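Skip to list archive | This site uses cookies to remember your reading preferences. OK / Manage

Filed under: Hardware > Grippers and end effectors

From: Gayan Gamage
To: bench-automation list
Date: February 4, 2018
Subject: Re: Parallel vs. angular jaws for the teardown bench

Sadia, sorry for the slow answer, got buried. Replies inline where I can, then the long bit after.

> On the weekend Sadia Baloch wrote:
>
> Hi all,
>
> We're finally getting money to replace the jaws on our
> teardown arm. At the moment we run the Mivach parallel unit,
> rubber pads, nothing fancy. It's fine on the big stuff. Hopeless
> on small wrapped parts, hopeless on anything sitting on a
> shiny surface. The camera just loses it.
>
> I've been looking at the Omo fingers (the black ones, angular)
> and at just keeping the Mivach and changing the pads. Has
> anybody run both on the same bench? What I want to know:
>
> 1. Do the Omo fingers get in the way of a wrist camera?
> 2. How bad is glare off heat sinks, cases, etc.
> 3. Does the Cassim controller talk to either without a
> week of swearing?
>
> Budget is tight and I only get one go at this until April.
>
> Thanks,
> Sadia

OK so.

1. Yes they get in the way. Less than you'd think once you're used to it. The wrist camera looks down past the fingers so the bottom middle of the view is always gripper. Black on black half the time, if there's a dark board underneath. You lose whatever is right between the tips, and that's the bit you want to see. We moved the camera bracket up and back 14 mm and got some of it back. Not all. With the Mivach the jaws are stubbier and sit further out to the sides, so you see more of the gap but then they bump into everything.

2. Glare. Bad. Worse than the gripper question to be honest, and if I only had your budget I'd spend half of it on lights before touching the jaws. Bare metal goes white on one side and grey on the other and the colour of the ceiling lights gets smeared over it. Clear wrapping is its own kind of awful, every crease is a little mirror. The depth numbers over that sort of thing are garbage. We mask it and go off the colour picture only.

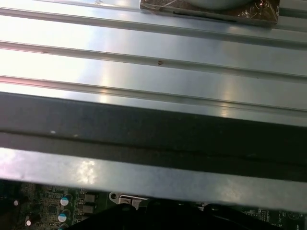 Cross-polarizing helps on the plastic, hardly at all on the bare aluminium. A big sheet of white diffuser over the bench helped with both. Cost me nothing, it was left over from a sign. Put it as close as you can without the arm hitting it (ask me how I know the arm can hit it).

Also turn off auto exposure. Please. Set it once for the metal and leave it. Ours hunted every time the wrist came down and the grasp picker would change its mind halfway. Two days gone on that before somebody thought to look at the settings.

3. Cassim and the Omo: fine, mostly. There's a firmware thing where it reports closed before it's closed. Add a wait. Cassim and the Mivach: also fine but you need the old cable, the newer one has the pins swapped and theres no warning on the box. You probably know this as you already run it.

Now the comparison. I did run both on one bench, same arm, same camera, over most of the winter. Mixed tray of pulled boards, wrapped parts, brackets, loose caps, the usual. 613 picks in the end, after throwing out the runs where the camera cable came loose. Not split evenly because I'm lazy, the Omo got more.

The Omo fingers came out at 70 percent first try on wrapped parts. Mivach with stock pads, 69. So, nothing. Wash. I was a bit annoyed after all that.

Where they're different is how they fail. The Mivach misses and you know right away, it closes on air, and the controller sees the width and tries again. The Omo gets hold of the wrapping only. Lifts, looks great, then the part swings and slides out the bottom on the way over. The controller thinks it still has something because technically it does, it has a bit of plastic. You need a weight check or a second look at the top of the lift. I do the second look. Slow but it works.

For boards I'd go Omo, no question. The angled tips get in beside tall parts where the Mivach just can't. Go in from the end of the board and not the side, and keep the force right down. I cracked a connector on the default setting. Two, if I count the one I blamed on the arm.

For anything with fins or channels in it, neither one is lovely. Tips like to drop into a groove and catch. I filed a small round onto mine and it's better. Don't do that on the demo set, Trukdale wants them back and they do look.

Pads: the softer pads on the Mivach made more difference for me than changing the whole gripper. If you're really stuck for money that's what I'd try first. They pick up dust and go slick, wipe them every morning. Alcohol makes them go hard after a while so just a damp rag.

So what I'd do in your shoes, in order: diffuser, lock the exposure, soft pads. Run that for a couple of weeks and write down what fails. If it's mostly boards, get the Omo. If it's mostly wrapped parts don't bother, get a suction cup on a second tool and be done. I never tested suction properly, someone else on here must have? Would like to hear, esp. on crinkly wrap, I'd guess it leaks like mad but that's a guess.

One more on the camera. You asked off list about moving it to a fixed post. We tried. Arm blocks the view at exactly the moment you need it, and then you're calibrating again every time somebody leans on the post. Wrist is still my pick even with the fingers in the way. Teach the picker where the fingers are and have it ignore that patch, it's the same patch every time unless you change the opening. Which you will. So do a mask for open and one for closed, in between doesn't matter much.

I can send the masks and the bracket drawing if you want them, drawing is a mess but the hole spacing is right. Log sheets too, they're in a spreadsheet, ignore the columns in yellow.

Have to run, arm has stopped again.

Gayan

Contact the list owner | Copyright remains with the individual posters | Back to top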